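Softwareentwicklerin oder Softwareentwickler (w/m/d) für Steuerung und Wahrnehmung zweiarmiger Manipulation

Akberg Robotik, Team Parko
Vollzeit oder 80 Prozent, unbefristet
Beginn: nach Vereinbarung, gerne noch in diesem Jahr

Wir sind die Softwaregruppe von Akberg und suchen eine Kollegin oder einen Kollegen für unser System Parko. Parko ist die Software, mit der zwei Arme zusammen kleine Waren greifen, umlegen und in Tüten, Schachteln und Beutel einpacken sollen. Die Stelle ist eine Entwicklungsstelle. Sie werden also den grösseren Teil der Woche programmieren und den kleineren Teil an der Zelle stehen und nachsehen, warum das Programm etwas anderes macht als in der Simulation.

Im Team sind wir zurzeit 9 Personen und wir kommen aus verschiedenen Ländern. Die Arbeitssprache ist Deutsch und Englisch gemischt, in den Besprechungen meistens Deutsch, im Code und in den Kommentaren immer Englisch. Wer Deutsch noch lernt, ist bei uns in guter Gesellschaft.

Worum es geht

Die Software besteht aus vier Teilen, die wir intern getrennt pflegen. Wolla ist die Steuerungsschicht: sie nimmt Gelenkziele von oben entgegen, prüft die Grenzen und schickt die Sollwerte an die Servos von beiden Armen im gleichen Takt. Darüber liegt die Bahnplanung, die für beide Arme eine gemeinsame Bewegung ohne Kollision sucht. Daneben läuft die Wahrnehmung, die aus den Kamerabildern die Lage der Gegenstände schätzt. Und schliesslich gibt es Vasconcelos, unser Werkzeug für Aufzeichnung, Wiedergabe und Vergleich von Versuchen. Der Name ist älter als die meisten von uns im Team, wir haben ihn einfach behalten.

Die ausgeschriebene Stelle liegt zwischen der Planung und der Wahrnehmung. Bis jetzt haben diese beiden Teile nur eine sehr einfache Schnittstelle: die Wahrnehmung liefert eine Pose und einen Zahlenwert für die Sicherheit, und die Planung rechnet damit, als wäre die Pose richtig. Bei festen Schachteln geht das gut. Bei weichen Verpackungen, die sich beim Anfassen verformen und die übereinander liegen, geht es viel weniger gut. Der Planer braucht dann eine Beschreibung, welche Form und welche Überlappung noch möglich sind, und er muss während der Bewegung neu entscheiden dürfen.
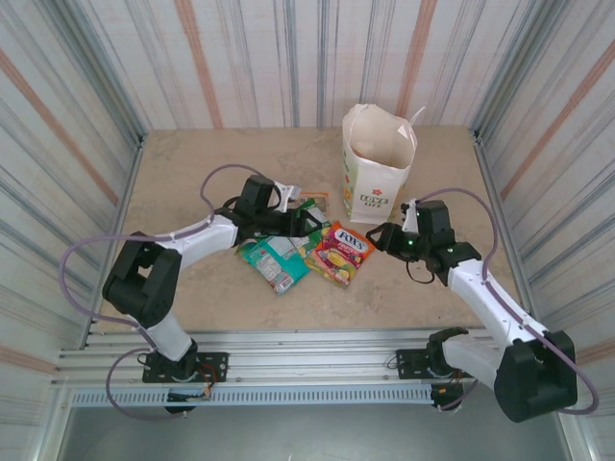 Dazu kommt das Zusammenspiel der zwei Arme. Der gemeinsame Arbeitsraum ist klein, und wenn beide Greifer zum selben Haufen wollen, muss einer warten oder ausweichen. Im Moment lösen wir das mit festen Prioritäten, die Kiros Tsegaye in einer Konfigurationsdatei pflegt. Diese Datei hat inzwischen 101 Regeln, und einige davon widersprechen sich. Wir möchten sie gerne durch eine richtige Planung in der Zeit ersetzen, zuerst für das Umlegen, danach für das Einpacken.

Ihre Aufgaben

Sie entwerfen die neue Schnittstelle zwischen Wahrnehmung und Planung und setzen sie in C++ um.
Sie erweitern den zweiarmigen Planer um Wartezeiten, Übergaben und Neuplanung während der Bewegung.
Sie schreiben Tests, die auf aufgezeichneten Versuchen laufen, und halten sie auch am Leben, wenn sich das Datenformat ändert.
Sie untersuchen Fehlgriffe gemeinsam mit Rajeshwari Reddy, die bei uns die Wahrnehmung verantwortet.
Sie betreuen die Kalibrierung zwischen Kamera und Armen mit, im Wechsel mit den anderen.
Sie nehmen an den Code-Reviews teil, als Autor und als Leser. Jede Änderung an Wolla wird von 2 Personen gelesen, bevor sie auf die Zelle kommt.

Was Sie mitbringen sollten

Gutes C++ (wir verwenden C++14) und genug Python, um Auswertungen selber zu schreiben. Erfahrung mit ROS oder einer vergleichbaren Middleware. Kenntnisse in Kinematik und Bahnplanung, zum Beispiel aus dem Studium, aus einer Abschlussarbeit oder aus dem Beruf. Ein Hochschulabschluss ist willkommen, aber wir verlangen ihn nicht, wenn Sie uns Code oder ein Projekt zeigen können. Wichtig ist uns, dass Sie einen Fehler über mehrere Schichten verfolgen können -- vom Bild bis zum Motorstrom -- und dass Sie aufschreiben, was Sie dabei gefunden haben.

Nützlich, aber nicht nötig: Erfahrung mit verformbaren Objekten, mit Echtzeit unter Linux, mit Lernverfahren aus Demonstrationen oder mit dem Aufbau von automatischen Tests an Hardware.

Was wir bieten

Ein eigener Arbeitsplatz mit zwei Bildschirmen, und die Zelle ist auf dem gleichen Stock, man muss also für einen Versuch nicht durch das ganze Haus laufen. Zellenzeit wird über einen gemeinsamen Kalender gebucht, in Blöcken von einer halben Stunde. Bereitschaftsdienst am Wochenende gibt es nicht. Gleitzeit mit Anwesenheit zwischen zehn und fünfzehn Uhr, ein Tag pro Woche von zu Hause ist nach der Einarbeitung möglich. Für Konferenzen und Kurse hat jede Person ein eigenes Budget, das Sie mit Patricio Soler, dem Leiter der Gruppe, besprechen.

Die Einarbeitung dauert normalerweise 14 Wochen. In dieser Zeit arbeiten Sie fest mit Montri Jitpraphai zusammen, der den jetzigen Planer zum grossen Teil geschrieben hat und im März in unser Team für mobile Plattformen wechselt. Eine Übergabe mit genug Überlappung ist uns deshalb sehr wichtig.

Bewerbung

Bitte schicken Sie uns einen Lebenslauf und eine Seite Text, in der Sie ein technisches Problem beschreiben, das Sie selbst gelöst haben oder an dem Sie gescheitert sind. Ein Foto und ein klassisches Motivationsschreiben brauchen wir nicht. Wenn Sie öffentlichen Code haben, legen Sie den Link bei und schreiben Sie kurz dazu, welcher Teil von Ihnen ist.

Das Verfahren hat zwei Schritte. Zuerst ein Gespräch am Telefon oder per Video, etwa über Ihren Text und Ihre bisherige Arbeit. Danach ein Nachmittag bei uns vor Ort: Sie bekommen eine Aufzeichnung aus Vasconcelos, in der ein Griff misslungen ist, und suchen mit einer Person aus dem Team nach der Ursache. Dabei dürfen Sie alles fragen und alles nachschlagen. Die Reisekosten übernehmen wir.

Ihre Unterlagen senden Sie bitte als eine PDF-Datei an Jucélia Sampaio, Personal, mit dem Stichwort «Parko Planung». Fachliche Fragen beantwortet Patricio Soler gerne vorab, am besten am Vormittag. Bewerbungen auf Deutsch oder Englisch sind gleich willkommen.

Ausgeschrieben am Freitag, 7. September 2018. Die Stelle bleibt offen, bis sie besetzt ist.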